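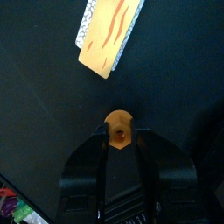 Project report: a card sorting game for the Herolmont library
August 27, 2021

I started this one in May with a stack of blank cards and no plan at all. The idea was a matching game where you go by pattern, so little kids can play before they can read. I drew 22 patterns and kept 20 — the other two looked way too much alike once they were small.

Color was the hard part! My first yellow came out almost green, so I mixed a softer one and liked it a lot better. I also tried everything on light and dark tabletops, and pale cards are much easier to find on a dark one.

Next I want to round the corners more evenly (my scissors work is pretty bad) and write rules that fit on one card.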